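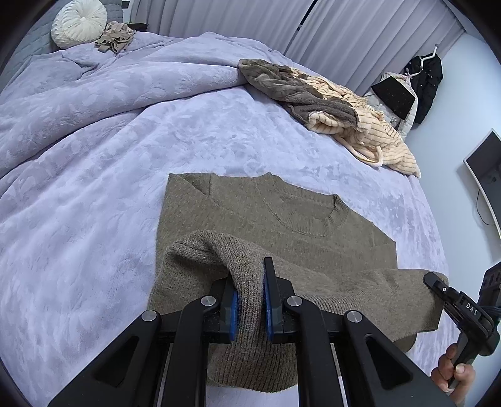
Marchal Hand Gripper Pair, Gen 2
In stock. Sold as a pair (left + right).

Price: $469 per pair
Spare fingertip pads: $42 per set of four
Ships from our Tuslow warehouse, weekdays only

Two-finger hand-held grippers for recording demos of soft stuff. Shirts, sweaters, towels, bedding. Black plastic linkage, blue textured pads, black hand grip. Hold one in each hand and fold like you normaly would. Camera on each unit looks down past the fingers, wide lens.

What's in the box
2 grippers, pads already fitted
2 wrist straps
1 hex key
Quick start card (the old one said 65 mm max opening, correct number is 90)

Camera NOT included. Order seperately or use your own, mount plate fits most small action cams.

Notes from the bench
Thin knits: fine. Thick fleece: squeeze a bit harder, go slower. Silky linings still slip some, new pad mix coming from Flestudum, no date yet. Wipe pads with a damp cloth, no alcohol. Check pivot screws weekly if you run full days.

Works with
Candbridge Recorder 3 and up. Older versions load the files but drop the finger width track. Update first, please.

Customer review, 4 stars
"Used these for laundry tasks all January. Light enough, my wrists were ok after a full shift. Trigger spring on the left one got squeaky, they mailed a new one. Would like a longer cable." - Gwenllian Voyle

Returns
30 days, unused pads only. Email Ifor Beddoe in support with your order number and which side (L or R) is the problem.

Price last updated Sunday, March 4, 2018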